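Flavine opens its table shop in Gresport this October, and I get to tell you all about it

GRESPORT. I have been asked to write this press release because I make the tables, and because Saranya Chacko, who runs everything else at Flavine, says she has written enough of them. So hello! My name is Trefor Gape and I have been gluing strips of wood together for most of my grown-up life. This October we are opening a proper shop, with a door and a bell, at 147 Watkins Street, and we would love for you to come in and lean on things.

The shop is for our butcher-block tables and for the small things that go on top of them, mostly the round woven placemats that people have been asking for ever since we started putting them out at fairs. Up to now you had to catch us at a market or send an email and wait for me to remember I have email. Now you can walk in, run your hand over a top, pull up a chair, and take a placemat home under your arm the same afternoon.

We are calling the first line Truvden. Saranya picked the name off a list of 3 and I still say it sounds like a small town with a very good bakery. Every Truvden top is made from narrow staves laid in long rows, with the ends staggered so the joints never line up from one row to the next. The wood comes in all sorts of shades and I don't sort them too hard. I like a reddish piece next to a pale one next to something the color of toast. Some makers go for one even tone the whole way across (and good for them, it's a lot of work), but I find that a mixed top hides crumbs and goes with whatever chairs you already own.

What I really want to talk about is setting the table, though, because that's where the shop idea came from. We had a plain top out on the shop floor while the walls were being painted, and I kept walking past it and thinking it looked a bit bare. Saranya put one white placemat down on it and I stopped what I was doing. One placemat! It was like somebody had said lunch was nearly ready. I have been moving that mat around ever since, a little left, a little closer to the front edge, and I have opinions now.

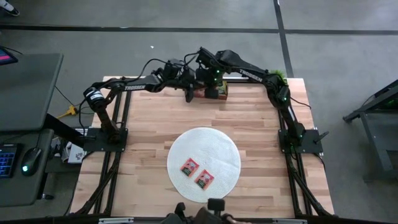 Caption: A butcher-block top with a round white woven placemat and two small red packets, at Flavine in Gresport.

My opinions are these. Keep the mat near the side you sit on, so you aren't reaching. Let the wood show all around it, because you paid for the wood. A little something red wakes the whole thing up, and it doesn't need to be fancy. If you are the kind of person who lines the packets up square with the edge of the table, I salute you, but I like mine turned on a slant, as if they had just been dropped there by someone in a hurry to eat.

White is the color we are starting with in the placemats. The weave is fine and runs around and around in rings, and I could look at it for quite a while before remembering I have a shop to open. Saranya wants to add a dark green and possibly an oatmeal later on. I have asked for red and been told we'll see.

The floor in the shop is gray concrete, and we have left it that way on purpose. We did talk about boards, and I even priced them, but wood on wood on wood starts to feel like the inside of a cigar box. Against the gray the tops look warm and you can tell what you are buying. There is a bit of bright greenery toward the back too. I was told I could have one plant-like thing, and I have been sneaking past that limit ever since.

If you buy a table from us you also get me for ten minutes on how to look after it, whether you want me or not. The short version: wipe it with a damp cloth, dry it with a dry one, oil it when it starts to look thirsty, and put something under the hot pots. A placemat is for plates. It will not save your table from a cast iron pan straight out of the oven, and I have refinished enough tops with a perfect dark circle in the middle to feel strongly about this. If it does happen, bring it in and I'll have a look. Most marks sand out.

The full Truvden dining table, oiled and delivered anywhere in Gresport, is $1,457, and that covers the legs as well (people do ask). It takes 2 of us to carry one in, so if you have a narrow hallway or a dog with views about visitors, please say so when you order. Smaller tops can be made up to fit a kitchen corner. Bring your measurements, or bring a piece of string cut to length, which is how my best customers do it.

"I'd like people to feel they can come in and just sit for a bit," Saranya told me when I asked her for a quote, and then she asked me to please mention parking. There is parking behind the building. You come in off the side lane and the back door is the blue one.

On opening morning we'll have the doors open at 9 with coffee and something baked, and I'll have loose staves out on a bench so kids and anybody else can try laying out a pattern of their own. You'd be surprised how long a person can spend deciding which brown goes next to which. The best layout gets made up into a cutting board and I'll drop it off myself once the glue has set and I have put a couple of coats of oil on it.

For orders, questions about wood, or to argue with me about the slant, come by the shop or leave a note through the door. Press who would like to visit before we open should ask for Saranya, who keeps the calendar and knows where I am.

Comments

maplehillmarge
We bought a table from Trefor at the spring fair and it has had homework, pizza and a sewing machine on it every day since. Still lovely. Is the dark green placemat happening before the holidays?

D. in Gresport
Can you do a round top or is it only rectangles? Our dining nook is an odd shape and I've already cut the string.

Saranya (Flavine)
Marge, not before the holidays, sorry! White only for now. D., round is possible but it takes longer, so come in and we'll look at your string together.

tworiverspete
Square to the edge. Always. Packets, napkins, everything.

kitchen_lou
Team slant here. What oil do you use on the tops? Mine has gone dry by the window and I don't want to put the wrong thing on it.

Trefor G.
Lou, bring me a photo of it and I'll send you home with a little jar of what we use in the shop. Put it on thin, leave it overnight, wipe off what's left. Pete, we can still be friends.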